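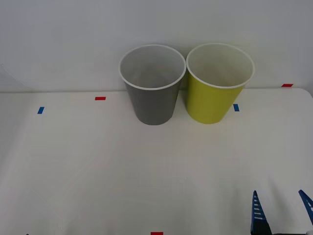

Kedport lab opens its doors for a day of robot demos

3 Dec 2023

The line was already out the door at the Wadley Building when the robotics lab let people in, and it stayed that way until well past lunch. By closing time 1,039 visitors had signed the guest book, which is a big number for a town where the winter craft sale usually draws about 700.

The star of the day was a robot arm on a white table, with a gripper at the end of it and two cups to work with, one gray and one yellow-green. Its job was to sort small foam blocks into the right cup. That may sound simple, but the crowd three rows deep around the table didn't seem to think so! Every good drop got a cheer. When a block hit the rim and bounced off across the table (it happened more than once), the groan was just as loud.

"I love the misses, I really do," said Soledad Peñalver, who runs the lab and spent most of the day beside the table in a headset mic. "People see a block roll away and they start asking the right questions. How does it know where the cup is? Does it know it missed? We could talk about that for hours, and a couple of times today we pretty much did."

The bits of red and blue tape stuck to the tabletop got a lot of questions too. Peñalver told one group of fourth graders that the tape helps her team set things up the same way at the start of each run, so that one try can be fairly compared with the next. One boy wanted to know what would happen if you moved a cup to the wrong place when the robot wasn't looking. She handed him the yellow-green one and told him to find out. The arm went to the old spot, let go over bare table, and the whole group lost it.

On the next round she switched the software over to a version that checks for the cups before each move, and the same boy tried the same trick. This time the arm paused, swung to the left and dropped the block right in. He got a round of applause, and so did the robot.

Visitors also had 3 other stops to choose from. Upstairs, students from Robles High School were showing the cart they built last spring, which follows a painted line down the hallway and beeps at anyone standing on it. In the back workshop, people could squeeze different kinds of gripper fingers by hand and feel how a ribbed, bendy one wraps a little around an egg. (Plastic eggs in the morning, real ones in the afternoon, and yes, there was a mop.) The last stop was a sign-up table where anyone could steer a practice arm by hand controller for two minutes. All 54 slots were gone before ten-thirty, so the staff kept the table open an extra hour and still had to turn some folks away.

My own turn went badly. I got one block in the air, felt very proud of myself, and let go of it a good six inches short. The woman after me, a retired bus driver, put four in a row into the gray cup without saying a word. She told me later that it was a lot like backing into a tight bay at the depot, and that she planned to bring her grandson next time so he could watch her do it again.

Two people from Marel Street Library came by to ask about borrowing a small arm for their after-school room, and Peñalver said she would like to make that happen. The lab has one older arm that could travel, though it needs a new power supply and a sturdy case first.

The next open day is planned for January, with more driving slots and, if the students finish in time, a second cart so the two can race. Entry is free again. Kids under ten need an adult with them in the workshop, and parking is in the lot behind the building, with the entrance on the river side. Sign-up for the practice arm will be done at the door, so come early if you want a turn.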